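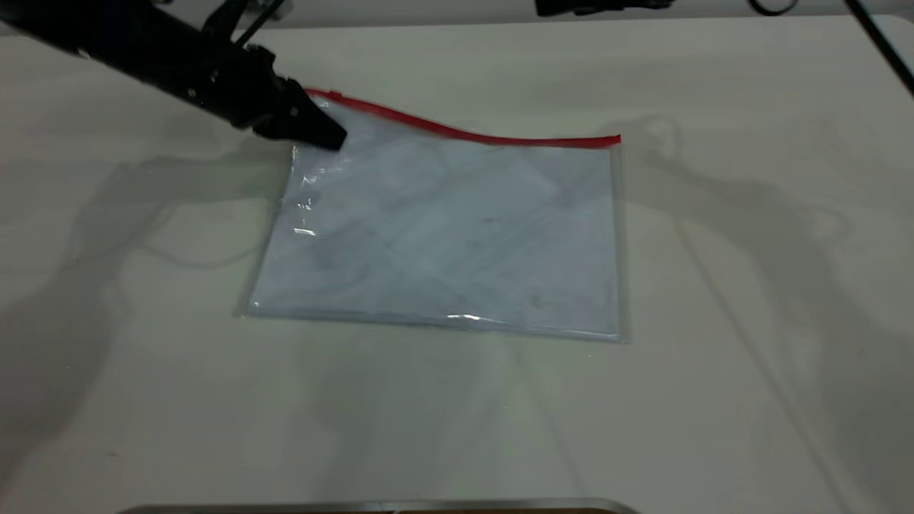
4.2 Closing and checking zipper pouches

Applies to the clear pouches with the red zipper strip, in both the Pondthorpe and Gratville kits.

The supplier's card calls these pouches "leakproof for life." Treat that as advertising. A zipper keeps dust off paperwork and small parts in one place, and we would not trust it with much more.

1. Lay the pouch flat on a clean table with the long side running left to right and the zipper at the top.

2. Put the contents in and keep them a finger's width below the red strip. Paper that sits in the teeth will stop the slider, or worse, let it pass and leave a gap.

3. Press the air out from the bottom seam upward. You will not get all of it.

4. Hold one top corner and pull the slider across in a single slow pass.

5. Run a thumb along the strip. If it waves or bulges, open it fully and go again. Do not force the slider back over a bad spot.

6. Tug lightly at both top corners. These are where pouches fail first.

NOTE: Creases in the plastic are normal and do not mean a pouch is worn out. The card says they "relax within 24 hours" under a book. Ours were still creased after 72, so don't bother.

NOTE: Smudges can be wiped with a damp cloth. Check the inside as well before deciding that a mark won't come off.

CAUTION: Do not lift a full pouch by the slider tab. Use both hands under the bottom seam.

CAUTION: Never staple through the side seams - a label stuck on the front does the same job.

Retire any pouch whose zipper has opened by itself, even once. Of the 411 we checked in March, 76 went out for that fault, and re-pressing the strip saved very few of them. Report new failures to Nayara Quintana with the kit name and which corner gave way.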